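Statau 3 Rink-Side Skate Sharpener
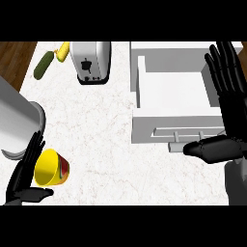
According to one club equipment manager who has run the Statau 3 since February, the edges come off level more often than with the older two-wheel model, but the wheel dresser needs attention sooner than the manual suggests. We agree with the second point and have shortened the interval in the current instructions.

The Statau 3 is a single-wheel sharpener for ice hockey and figure blades, made by Bevberg and supplied with a clamping jig, a dressing arm and four hollow templates. It is meant for team rooms and small pro shops where skates are done in batches between sessions. It is not suitable for speed skating blades, which need a flat jig and a stone.

Wheel and motor

The motor turns the wheel at a fixed 3,000 rpm. There is no speed control. Run-up takes a few seconds and the blade should not touch the wheel until the note is steady. The wheel is aluminium oxide, fitted on a keyed spindle and held by a single left-hand nut. A spanner is clipped inside the rear cover.

Jig

The jig holds one skate at a time, blade horizontal, and slides freely on the steel table. Goalkeeper blades fit without an adapter. For junior sizes, turn the rear clamp block round so that the short face meets the holder. Height is set by the knurled knob at the front - clockwise raises the blade. Check the setting with the edge gauge after the first pass, and again if you change from one make of holder to another.

Hollow

Templates are pinned to the dressing arm. A deeper hollow gives more bite and less glide, and most skaters will already know what they use. Dress the wheel whenever the template is changed, and otherwise after every 4 pairs. The earlier manual gave a longer interval and should be disregarded. Finish with a light pass and a little oil, then remove the burr with the hand stone.

Dust

Grinding dust is drawn through a side port into a removable drawer. Empty the drawer when cold. Do not connect the port to a household vacuum cleaner. Eye protection must be worn, and a mask is advised in rooms without a window or extractor.

Supplied with the machine

Sharpener with wheel fitted
Clamping jig
Dressing arm and diamond
Hollow templates
Edge gauge, hand stone, spanner

The carrying case is sold separately. Cases for the Statau 2 do not fit, as the dressing arm on the new model sits higher.

Spares and service

Wheels, diamonds and drive belts are kept in stock by Luangrath. Orders placed before noon leave the same day. Bearings are a workshop job - return the machine without the jig, and with the drawer emptied.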